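Filed under: Bench diary, Grippers

March, by Ibsa Mekonnen

Second day with the Emetti pair and my wrists know all about it. I'd got so used to the old Kaimal ones (heavy things, but they balance nicely) that I'd forgotten how much you have to relearn when the handle sits at a different angle. Spent the first hour after breakfast just opening and closing the jaws until it stopped feeling like using someone else's scissors.

Comparison so far – the Kaimal closes more softly and I trust it with thin things, paper cups especially. The Emetti has a bit of a snap at the end of the squeeze. I got 20 clean pick-ups with it before lunch and then dropped the same sponge four times running, which put me in a right mood! Ate my sandwich in the car and came back nicer.

Candthorpe rang to ask whether we want the longer cables. Yes please. They also say the new firmware gives up to 8 hours on a charge, and I'll believe that when I've done a full day on it. Must remember to send back the Itell controller, it's been sulking in my drawer for weeks and I never liked the menus.

Tracking was the bit I was dreading this afternoon, as the old set used to lose my left hand whenever I turned it over. I started again from the near edge of the round table, fingertips of the left one down on the top and the right one held at a slant. Both green lights were on, one on each white cube, and the two cubes have different black-and-white patterns so I can't muddle left and right in the recordings. I do like the black pads inside the jaws, much grippier than the bare plastic we had before. 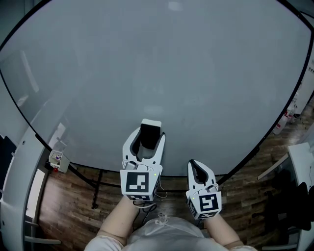
Run 91 is the one to look at first tomorrow, I think there's a wobble in it when I reach across. Also need to ask about a smaller handle. And buy plasters, the trigger is rubbing.

Contact | Older entries | Back to top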